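Last updated 2 Aug 2025. Quick answers for people who write, or want to write, for the Drestmont newsletter. Will tidy this up when I get a minute.

## Pitching

**Do I need to pitch first or can I just send the thing?**

Pitch first please. Three or four lines. What it's about, who it's for, why you. If I say yes, then write it.

**How long till I hear back?**

Usually a week. July was a mess, sorry to anyone still waiting. If it's been two weeks, nudge me. Nudging is fine, I don't mind it.

**Can I pitch more than one idea?**

Up to 2 at once. Put them in the same email, not separate ones, my inbox can't take it.

**Do you take pieces that have already run on my own blog?**

No. You can rework an old post if it's properly reworked, new opening, new examples. Changing the headline doesn't count.

## Length and style

**What's the word limit?**

1000 for a normal piece, 3000 for a long read. Long reads by agreement only. Shorter than 1000 is fine and often better.

**UK or US spelling?**

UK. Quotes stay as the person wrote them.

**Is there a style guide?**

Sort of. Single quotes for headlines, double in the body. Numbers under ten spelled out, unless it's money. No exclamation marks in subject lines. Link on the words that say where the link goes, never on "click here".

**How many links can I put in?**

As many as the reader needs. One to your own site, in the bio. If a piece is stuffed with links to a client I'll take them out and I wont ask first.

**Can I use an AI tool to draft it?**

Spelling and grammar checks, yes. Whole drafts, no. Same goes for transcripts: check them against the recording before you quote anybody.

## Editing

**Who edits my piece?**

Me for the first pass, Ilídio Baptista for the second. He checks names, dates and anything that sounds too good. Expect questions from him in the margin. Answer them in the margin too, not by email.

**Do I see the final version?**

Yes, in Pradus, the day before it goes out. Small fixes only at that point. If you want to rewrite your ending, say so at first edit.

**I can't log in to Pradus.**

Check you used the address I invited. It's nearly always that. Otherwise tell me and I'll send a fresh invite, the old ones expire.

**Can I ask for my headline back?**

You can ask! Subject lines get cut to fit phones, so your lovely long one may only survive on the web version.

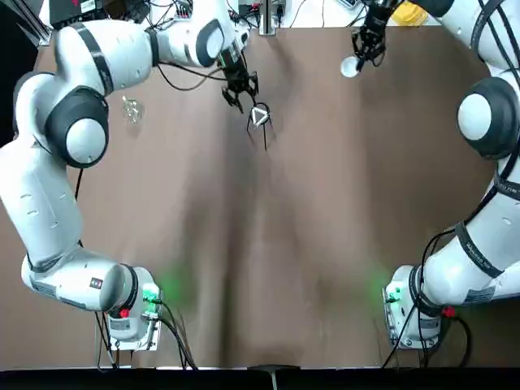
## Money and rights

**Do you pay?**

Yes, flat fee, agreed before you start. Long reads get more. Invoice on publication, put the issue number on it or it goes to the bottom of the pile.

**What if you commission it and then drop it?**

Half the fee, and the piece is yours to sell elsewhere.

**Who owns it?**

You do. We get first use and the right to keep it in the archive. After thirty days put it wherever you like, with a line saying it ran here first.

## Odds and ends

**How many people read the newsletter?**

443 subscribers at the last count. Small list but they do reply, so be ready for that.

**What happened to the Illavon column?**

Resting. Goh is looking after the back issues, and there may be a new one in the winter. Nothing fixed.

**Can I see my open and click numbers?**

Opens are a bit unreliable so I don't send those round. Clicks yes, ask a week after your issue.

**There's a mistake in my published piece, what now?**

Email with "correction" in the subject. Web version gets fixed teh same day, with a note at the foot. Emails already sent can't be changed, so a serious one goes at the top of the next issue.

**Something not covered?**

Reply to any issue. It comes straight to me.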